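How Do You Teach a Robot to Handle a Shirt?

Talo is a robot with two arms. It is being built at the Brasden shared workshop, on the long bench by the back door. Talo has one job to learn. It has to take a clean shirt, spread it flat, put it on a hanger or fold it, and leave it ready for the closet.

You can probably do that already. It may take you a minute, and you may do it while talking to somebody. For a robot it is one of the hardest jobs in the house.

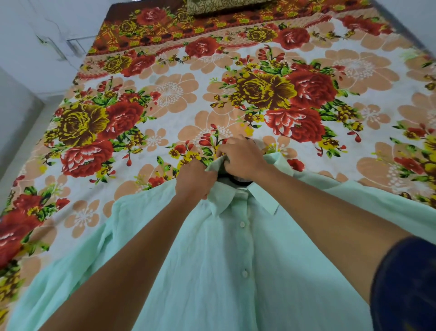
Page last changed: Monday, July 8, 2024

Why shirts are hard

Think about a wooden block. If you pick it up, turn it over and put it down, it is still the same shape. A robot can be told the size of the block once, and that is enough.

Cloth changes shape every time you touch it. Pull on a collar and the shoulders move too. Let go of a sleeve and it lands in a new place with new wrinkles in it. Drop the same shirt on a bed many times and you will never get the same heap twice. Engineers say that a block is rigid and a shirt is deformable. Deformable means "able to change shape."

Color can be a problem as well. A pale green shirt on a plain green blanket is hard for a robot to pick out. On a sheet covered with red and yellow roses the shirt is easier to find by its color, but the flowers have lots of edges of their own. The robot has to work out which edges belong to the shirt and which are only printed on the sheet.

And then there is the hanger. When a hanger is inside the neck of a shirt, most of it is hidden. You know it is still there. You can feel it through the cloth, and you remember what a hanger looks like. A robot has to learn to make that kind of guess.

What your hands do

Before the team wrote any instructions for Talo, they looked closely at how people do the job. Try it yourself. Lay a shirt on a bed, face up, and put a hanger in through the collar. Go slowly.

You will find that your two hands do different jobs. One hand might pinch the cloth near the collar while the other presses down by the neck opening. If both hands pulled at once, the shirt would slide toward you. Builders call this two-handed work, and it is the reason Talo has two arms. The first Talo had one arm. It could pick up a sock, but it dragged every shirt off the bench.

You will also find that you don't squeeze very hard. Fingers have soft tips that can feel when cloth is slipping. Talo's grippers have rubber pads on them, cut from a sheet of rubber with ordinary scissors. Huiling Lu made 14 pairs before she found a thickness that worked. The thin ones tore and the thick ones could not pick up a single layer of cloth.

Learning by being shown

There are two main ways to get a robot to do something.

The first way is to write out every move. Go forward this far, close the gripper, lift, turn. This works well in a factory where each part arrives in the same spot. With a shirt it fails quickly. The collar is never exactly where it was last time.

The second way is to show the robot many people doing the job. The computer looks for what stays the same. Sometimes the shirt is on a bed and sometimes on a sheet on the floor. Sometimes it is buttoned and sometimes open down the front. The collar is still a collar, and the hem is still the bottom edge. This is called learning from demonstration. Talo has been given more than 1,000 short demonstrations so far.
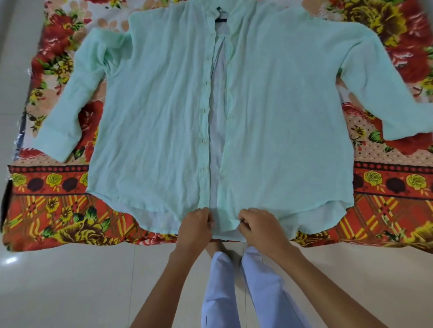
The bottom edge matters more than you might think. Most people take hold of the hem to straighten a shirt. A gentle pull there smooths the front. Pull too hard on one side and the shirt goes crooked, and then the sleeves have to be fixed again.

An open shirt is harder for Talo than a buttoned one. The two front panels can slide apart or cross over each other. For now, Talo does better when a person fastens the top button first.

What is inside Talo

Each arm has seven joints. Your own arm bends at the shoulder, elbow and wrist, and some of those can move in more than one direction. Talo needs a separate motor for each direction.

The motors came from a box of used parts. Heriberto Ochoa tested each one and threw out the ones that made a grinding noise. The frame is made of metal tubes bolted to a heavy board. Wenjie Yin wrote the part of the program that finds collars. Deming Shao built the red stop switch, which cuts the power to both arms. Every robot in the workshop has to have one, and an adult stands beside it whenever the arms are moving.

How is it doing?

In December, Talo could not flatten a shirt at all. It now gets the collar facing the right way most of the time. Sleeves are still a problem. It often folds one sleeve neatly and leaves the other one underneath. Thin, crinkly cloth is the worst, as the wrinkles look like folds to the program.

Try this at home

Ask a friend to be the robot. The friend closes their eyes and holds each hand like a pincer, using only the thumb and one finger. Put a shirt in a heap in front of them. You give the instructions, and they do only what you say.

"Pick up the collar" is not allowed until you have told them where the collar is. Swap places after the shirt is flat.

Words to know

Deformable: able to change shape.
Demonstration: showing how something is done.
Gripper: the part of a robot that holds things.
Hem: the bottom edge of a shirt.
Joint: a place where an arm bends or turns.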